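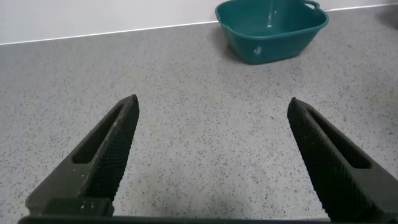 One visitor at the front of the group asked whether the fingers would wear smooth before the warranty ran out, and the presenter replied that replacement pairs were stocked and could be fitted at the bench. The question was a fair one, and the answer set the tone for the remainder of the afternoon. This review records our assessment of the Sturkemum two-finger gripper as demonstrated at the Drundstead open day in October.

Background to the visit

Drundstead opens its demonstration kitchen to prospective institutional customers twice a year. Our organisation attended as part of a preliminary market review of equipment for domestic and light catering tasks. The Sturkemum gripper was shown on a bench-mounted arm supplied by Flerkau. No purchase had been agreed beforehand, and attendance was free of charge.

Construction

The fingers are dark and tapered, and angle in toward each other. Each has an elongated slot along its length and a fine diamond knurl on the inner face. The knurl is the feature that most distinguishes this model from the smooth-faced unit we reviewed previously. On the demonstration unit the left finger carried small pale specks and scuffs toward its base. We would have preferred a clearer statement from the supplier on how the textured faces are to be cleaned, particularly where food is handled. The printed guide devotes one paragraph to the matter and refers the reader to a separate maintenance sheet, which was not available on the day.

Performance

The programme comprised 26 short tasks carried out at a kitchen counter. These included lifting a plastic basin, moving cutlery between trays, folding a tea towel and placing cups on a shelf. The gripper dealt capably with rigid items. The basin was approached slowly and lifted by its rim, and the operator then repeated the lift at the request of two visitors who had been standing at the back.

Soft goods were handled less well. The tea towel was dropped on the first attempt and folded unevenly on the second. The presenter attributed this to the force setting, which had been left at the level used for the cups. Adjustment is made through a menu on the controller and took nearly 2 minutes, a delay that would be inconvenient in a working kitchen.

Noise was modest. Conversation could be held beside the bench at an ordinary volume throughout.

Software and documentation

The controller runs a package named Dağdelen, licensed separately. Its task editor is orderly and the labels are in plain English. Error messages are less satisfactory: code 927 appeared on the display during the cup exercise, and staff had to consult a binder to establish that it denoted a position limit. A short description on the display would be a simple improvement. The manual runs to 100 pages, is well indexed and includes a useful chapter on mounting heights.

Organisation of the open day

Visitors were received promptly and divided into small groups. Sightlines to the counter were adequate from the front row only, and a raised platform or a second session would assist. Parking was limited. Accessible entry is by the side door, and the signage should be corrected to say so.

Assessment

The gripper is recommended for further trial in settings where the items handled are predominantly rigid. It is not recommended at present for laundry or linen. Organisations considering a trial should request the maintenance sheet in advance and confirm whether the Dağdelen licence is included in the quoted price - in our case it was not. Spare fingers are sold in pairs, and delivery to regional centres is charged separately.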